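How to Write a Handoff Note Your Coworkers in Other Time Zones Will Read

By Ximena Godoy

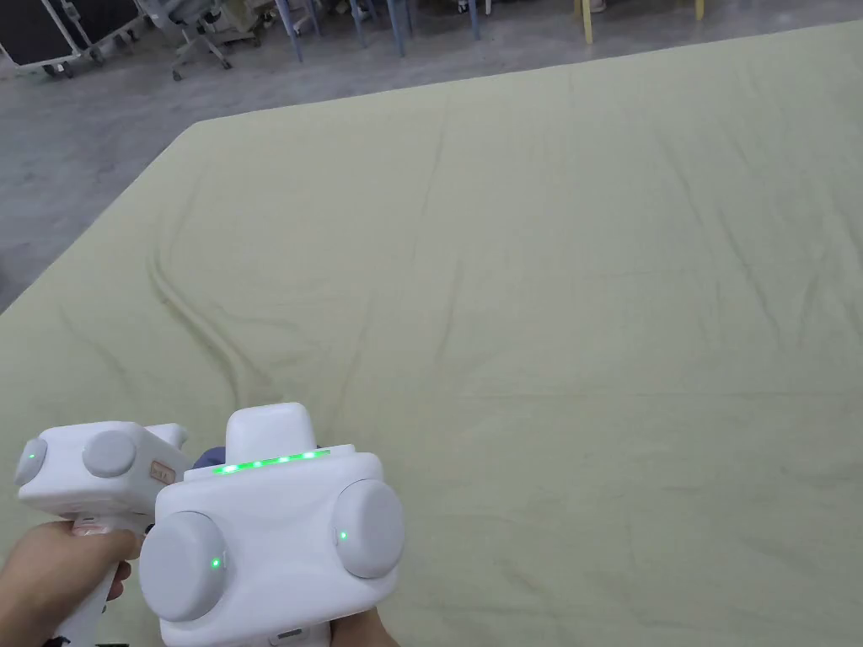 When should you write a handoff note?
Fifteen minutes before you stop work, while you can still remember which terminal window did what. Notes written the next morning are historical fiction.

I work on the deploy tooling at Birnance, where the team is spread widely enough that somebody is always asleep. Our old handoff was a chat thread. One night in February it reached 47 messages, 2 of which mattered, and one of those was a thumbs-up.

What we do now takes one page in the team wiki.

Step 1. Start with the state of things
Write one line per service. "Jitmont: on the new release, healthy." "Riquelme: rollback finished, alerts muted until 6 a.m. UTC." Always use UTC. "After lunch" is a different day for half the team.

Step 2. List what is half done
Name the branch, link the merge request and say what the next command is. If you stopped because a test failed, paste the failing line. Please don't paste the full log. Someone once gave me 3,000 lines of it with the comment "see above."

Step 3. Say who decides
If a change needs approval, put a name on it and a second name for when the first is in bed. "The team" has never approved anything.

Step 4. Write down what you tried
This is the part people skip, usually out of pride. Your dead ends save the next person an evening — or at least let them find new ones.

Step 5. Link it to the ticket
We use Denska for tickets, and a small script copies the note into the open one at the end of each shift. Ticket 567 was open for so long that its notes now have a table of contents.

Step 6. Ask for a reply
The person picking up writes one sentence back saying what they plan to do first. If the sentence is "what is Riquelme?" then go back to step 1 and try again before you log off.

Keep the whole thing under a screen long. On Sunday, whoever is on call can cut it down to the first two steps.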